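I expected the hard part of making a bed to be the bed. Silly me! I spent a February visit with Noboru Kawaguchi and Areti Margaritis, who write the planning software at Flevadine, and we talked almost entirely about pillows (gray ones, mostly) and what a planner should do when one sags out of the shape it had a second ago.

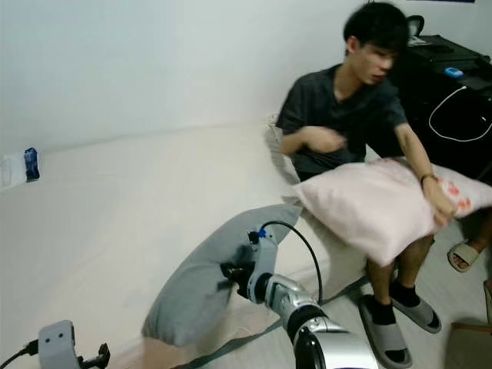
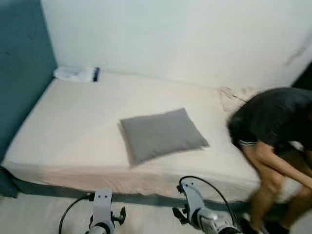
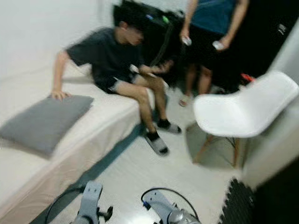

So why not plan the whole motion once and just run it?

Because a pillow won't hold still for a plan, Areti told me. Their code looks again 8 times a second, throws away whatever no longer fits, and picks a fresh path from there. It used to do that 32 times a second, and the arms dithered like me in front of a menu!

Noboru's favorite piece is a little tool called Rikberg, which replays a bad run with the planner's guesses drawn on top. He showed me three of them, and I was hooked – you see the exact moment the software decides a crease is a corner, and you want to yell at the screen. They're rewriting the corner finder now, and he thinks it'll take two more tries.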